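Moved to Pleddale in February. The letting agent called it "a village with a strong sense of routine". I now understand this was about the bins.

1/ We have four bins. Green, brown, blue, and a small lidded caddy the council calls the Pundus. I don't know why. The leaflet says "place your Pundus at the kerb" as though I was born knowing.

2/ The leaflet is 26 pages long. My tenancy agreement was nine.

3/ Collection is Monday, except after a bank holiday, when it's "the next suitable day". Suitable to whom is covered on page 14, which is a map.

4/ You find out which bin it is by looking out of the window at 6am and copying Rusmont Terrace. Rusmont Terrace is never wrong. I think they have a meeting.

5/ Textiles are a separate matter. They go out loose, folded, in an open container, never in a bag. I have lived in three cities and never once had to present my rubbish.

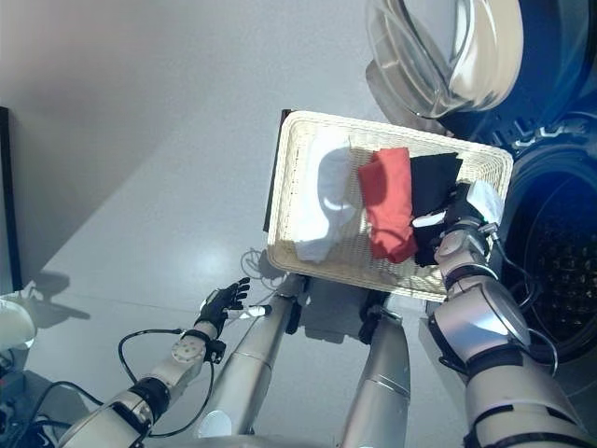

Whites, a red, a black. Page 19 has views on this.

6/ Page 19 also says textiles should be "clean and wearable". If they were wearable I'd be wearing them. This is the whole basis of my wardrobe.

7/ I rang the contractor, Stefanou, to ask whether one sock counts as a textile. I was number 100 in the queue. They play you a pan pipe version of something that used to be a song.

8/ Forty minutes. The answer is that a pair is a textile and a single sock is general waste. So you can lose a sock in the wash and change the legal status of the other one.

9/ Then there's "bulky and unusual", which needs a reference number. Mine is 3675. I had to choose from a drop-down list: furniture, garden, appliance, other. I chose other. It asked me to describe other in 2000 characters.

10/ I used them all. It's the most I've written since university and it got a quicker reply.

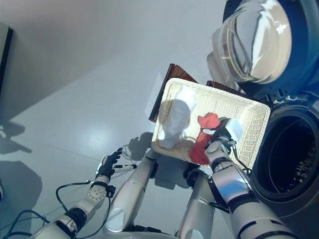 Words and pictures: @pleddalebins

11/ The reply said my item had been "noted". It didn't say it would be collected. I've reread it several times, looking for a van.

12/ A neighbour has since put a note through my door. Very polite, lovely handwriting. My brown bin was facing the wrong way. Handles to the house, please, wheels to the road.

13/ I went out in my slippers and turned it round. Two curtains moved on Rusmont Terrace. I waved. One of them waved back, so I think I live here now.

14/ Anyway, it was blue this week. I put out green.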